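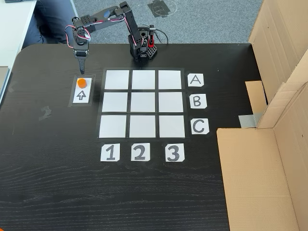 An Afternoon at the Ultora Open House in Flonora

Out and About > Day Trips > Flonora

11/17/23 | By Říha

Print this page | E-mail this page

I have driven past the Ultora building more times than I could tell you, usually on my way to somewhere that sells coffee, and I had never once been inside. So when the open house was announced I put it on the calendar, packed a sandwich and left home early, and I'm so glad I did! It's a nice drive this time of year, and my odometer showed 531 miles on the new tires when I pulled into the lot, which I mention only because they came from the same street and I was rather proud of them.

You come in by the side entrance, sign the visitor book and get a paper ticket. Mine was number 2417, and I kept it as a bookmark. The rooms are spread over 2 floors, with arrows taped to the walls, and I still managed to walk into a supply closet on the way up.

The table I liked best had a tic-tac-toe board on it. I grew up playing on the backs of envelopes, so I have a soft spot for the game, and I had never seen it laid out with such care. The squares are plain white with narrow black strips between them, and along two of the sides are little white cards, A, B and C down one and 1, 2 and 3 along the other. It makes every square easy to name. You could call out "B2" and everyone would know you meant the middle, just as they would in chess or battleship. Why did we never do that at home? It would have settled so many arguments with my brother, who liked to say he'd been pointing at the other corner.

I also liked the small card off to the side, white with a black border and an outlined arrow printed on it. There was an orange block sitting on it at one point, a short, chunky thing with flat sides, and such a cheerful color against the dark table. I'd happily have a whole set of those for the kitchen windowsill.

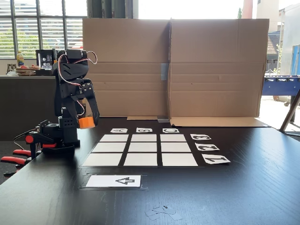

Which side of a table you stand on matters more than I expected, too. I went around to look at the board from another side and found all the letters and numbers upside down, and I had to tilt my head like a puzzled dog to work out where A was. If I ever make one of these for the grandkids (and I've already got the cardstock out) I think I'll print the labels twice, once for each player. I'd keep the black and white, though. It is so easy on the eyes, and the wood grain of the table looks lovely around it.

Lunch was my own sandwich on a bench in the hallway, but there was a coffee stand by the stairs run by Drellimov, the bakery from across the road, and I had a poppy seed roll and then, I'm afraid, a second one. Bring cash. The line moved slowly but everybody was in a good mood, and I got a recommendation for a fabric store out of it.

Parking is free behind the building, though the lot is small and fills up by noon. There is an elevator - ask at the front desk, as it's around a corner and the sign is easy to miss. Another open house is planned for January, and I mean to go back and see the ground floor properly, having spent nearly all my time upstairs.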